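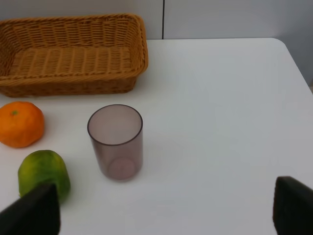

Do I need experience to apply?
Some time spent putting things where they belong will do, and most people have done that at home without being paid for it. We teach the rest in the first fortnight.

Basket and Bench Assistant (part-time), Osstead Guest Apartments, Golbridge

Osstead looks after short-stay apartments in Golbridge. Guests book them, sleep in them, and move every object in them to a place where no reasonable person would look for it. We are hiring 2 part-time assistants to move those objects back.

The job title was going to be Presentation Associate until somebody said it out loud.

What the work is

You will reset the benches, shelves and baskets in our apartments between stays. Cleaning is done by a separate crew who are faster than you and would like you to stay out of the bathroom while they're in it. Your part begins once the surfaces are clear and ends when a stranger could walk in, find the hand wash and eat a piece of fruit without ringing us.

Most of what we own lives in wicker. We went through a period of plastic tubs and then a period of wire, and we don't talk about the wire. The general rule is that bottles go in one basket and fruit goes in another. You would be surprised how many grown adults regard this as a matter of opinion. A mandarin that has spent the night against a leaking pump bottle is no longer a mandarin we can offer anyone.
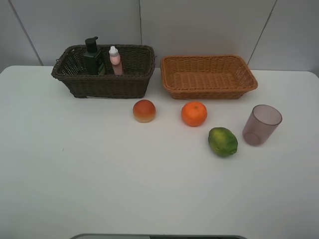

Bottles stand upright, with the tall ones where they won't topple the short ones. Fruit goes in gently, firm pieces first and anything that bruises on top. Peaches and nectarines are the difficult colleagues here. Limes will put up with anything. If a piece is soft, split or wearing a small fur coat, it goes in the compost and you write it on the sheet.

You will also:

Shake out the baskets and brush the weave, which collects crumbs like it's being paid to
Check rims and corners for broken strands that might snag a sleeve
Top up hand wash and lotion from the store cupboard at Niven Street
Wipe the bench after the basket is lifted and before it goes back down (the order matters, and yes, we have had to write that down)
Keep the stock sheet current in handwriting another person can read

Who we're after

Someone tidy, though not so tidy that they can't leave. An earlier assistant spent most of a morning turning every label in one apartment to face north. It looked wonderful and the guests were standing in the hallway.

You should be comfortable on your feet, able to carry a loaded basket up two flights of stairs, and willing to work alone for an hour or so at a stretch. Please tell us if you have a citrus allergy or a strong reaction to scented soap. Neither rules you out, and we can usually arrange the rounds around it.

A driver's licence is handy but the Golbridge apartments are all within walking distance of each other. The Asten ones are not, and we pay travel for those.

Hours and pay

Shifts start at 10 am, when guests are meant to have gone, and finish by 2 pm, when the next lot are meant not to have arrived yet. Four shifts a fortnight, one of them on a weekend. Pay is $294 a fortnight through the two-week training period, which is shorter hours and a lot of watching, then the regular hourly rate, which we'll put in writing before you agree to anything. An apron is supplied. It is beige, and we're sorry about the colour.

Fruit left over at the end of a round may be taken home, provided you'd be happy to be seen eating it.

How to apply

Send us a page about yourself, quoting reference 1002. A résumé is fine, and so is a plain letter. We'd also like a few lines on the following: you have one basket, three bottles and a bowl's worth of fruit, and the guest is in the lift. What do you do? There is no correct reply, although there have been some memorable incorrect ones.

Applications close at the end of October. Everyone who writes will hear back, including the person who applies every year to tell us wicker is finished.

Short-listed applicants will be asked in for a paid trial hour at one of the Golbridge apartments. Wear shoes you can stand in. Use the side entrance on Niven Street, as the front buzzer rings in a guest's bedroom.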